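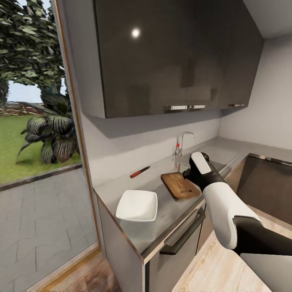 teddale-lag

Input lag logs for handheld and living room play. Button press to screen change, in milliseconds, one row per press. CSV plus a small loader script. Read the known problems part before you plot anything, please.

What's in it

Presses logged on a Zatance handheld and on the Bailly TV box, same controller for both where the pad would pair. Local play and streamed play are in seperate folders. Streamed means streamed over home wifi from a desktop in the same building. No commercial streaming service anywhere in here, so don't quote it as if there was.

Up to 300 presses per session. Some sessions are a lot shorter, batteries mostly. 31 sessions in this release.

Folder layout

local/ has both devices, no network involved
streamed/ has both devices, wifi, channel in the session header
wired/ is Bailly only, the handheld has no ethernet port and the dock was never used
dropped/ has sessions that failed the clock check. Kept so people can argue about them. Don't train or average on these.
tools/ has the loader and the clock check

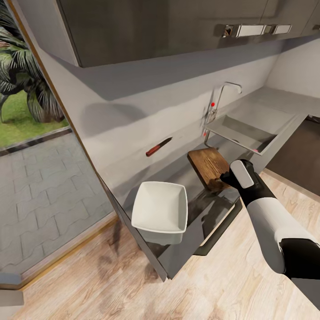
Page last changed: Tue 7 July

Columns

session_id: text. Matches the file name. If it doesn't, trust the file name.
device: zatance or bailly, lower case
mode: local, streamed, wired
press_n: position in the session, starts at zero
t_press: time of the press off the logger's own clock
t_light: time the sensor on the screen tripped
lag_ms: t_light minus t_press, rounded to a tenth
game_mode: whatever the TV picture setting was. Blank for the handheld.
fw: firmware string as the device shows it, copied by hand, so expect typos
note: free text. Mostly empty. Sometimes swearing, will clean up.

Missing values are empty cells. Not zero, not -1. An older export used -1 and at least one chart going around the forum still has those averaged in, which is why it shows the Bailly reacting before the button was pressed.

How it was collected

Logger is a Truten board wired across the A button, light sensor taped to the top left of the screen. The test program flips the whole screen from black to white on a press. Nothing fancy. Threshold is set once at the start of a session and left alone.

Top left matters. Screens draw from the top down so a sensor at the bottom will read later. If you're comparing with someone else's numbers, ask where they put the sensor. Most people don't say.

Presses are by hand. Tried a solenoid, it bounced, went back to thumbs. Spacing is uneven and that's fine, better than fine, since a perfectly regular press can lock in step with the screen refresh and give you one tidy wrong answer.

Wifi sessions: router in the next room, door open. Other people were using the network during some of the evening ones. Not recorded which. Should have been.
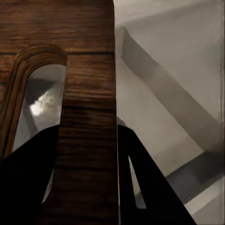 Issue 31

Known problems

The handheld drops its refresh rate when battery gets to 25 percent, and you can see the lag climb in the tail of the long sessions. Not a bug in the data. Either cut the tail or split on it. The loader has a flag for this, trim_tail, off by default.

Bailly firmware updated itself in April halfway through collection. The fw column catches it but only if you look. Sessions either side of the update are not the same thing and shouldn't be pooled. Streamed mode changed the most.

TV picture setting got knocked back to default more than once. Where it was noticed the session was redone. Where it wasn't, well. Any wired session that looks slower than its streamed twin is suspect.

Controller pairing: the pad goes into a slower polling mode if a headset is paired too. Headset was off for everything in local/. For streamed/ pretty sure it was off, not written down.

Duplicate rows in a couple of files from the logger restarting. Loader removes them. If you read the CSVs straight, remove them yourself on session_id plus press_n.

What it's good for

Comparing local to streamed on the same device. Checking your own rig against somebody else's. Getting a feel for spread, which matters more than the average if you play anything with timing in it.

Not good for

Ranking the two devices. Different screens, different sizes, one has a TV in the way. Also no good for saying anything about streaming over the internet, or about other copies of the same hardware. It's one unit of each.
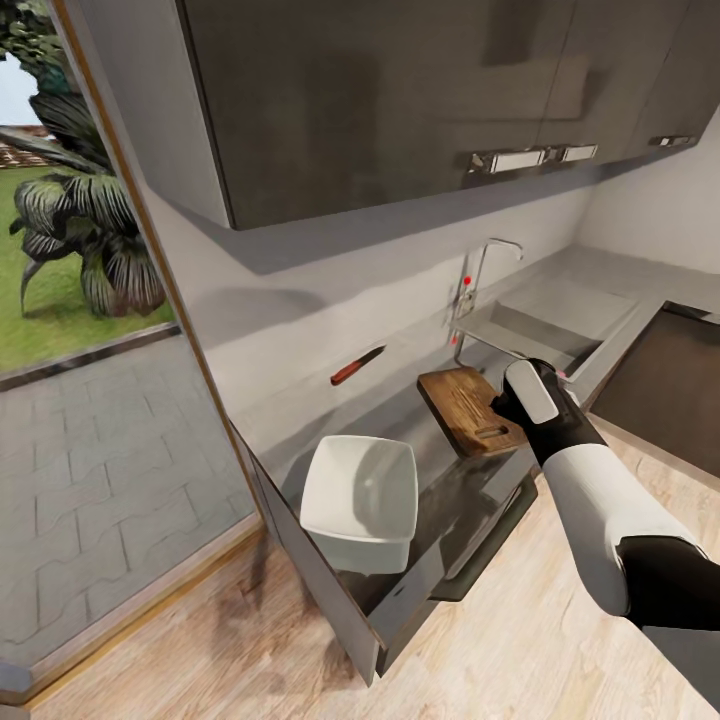
Using the loader

Python, standard library only. Put tools/ on your path, call load_sessions with the folder you want. Gives back a list of dicts. It wont read dropped/ unless you pass include_dropped.

The clock check runs on load and prints a warning if the board clock drifted more than 2 ms over the session. It prints, it doesn't stop. Pipe it somewhere if you're loading the lot.

Versions

This is version 2. The first one had the -1 problem and the wired folder mixed in with local. Please delete it if you still have a copy.

License

Data is CC BY. Scripts are MIT. Credit "teddale-lag" and give the version, that's all that's needed.

Sending sessions in

Welcome, same format, one file per session. Include fw and where the sensor was stuck. Photo of the sensor position helps. Logs from phone slow-motion video are interesting but go in their own folder, haven't made it yet, open an issue first.

To do: sort out the note column, add the wifi channel as a real column, redo streamed/ on the current firmware.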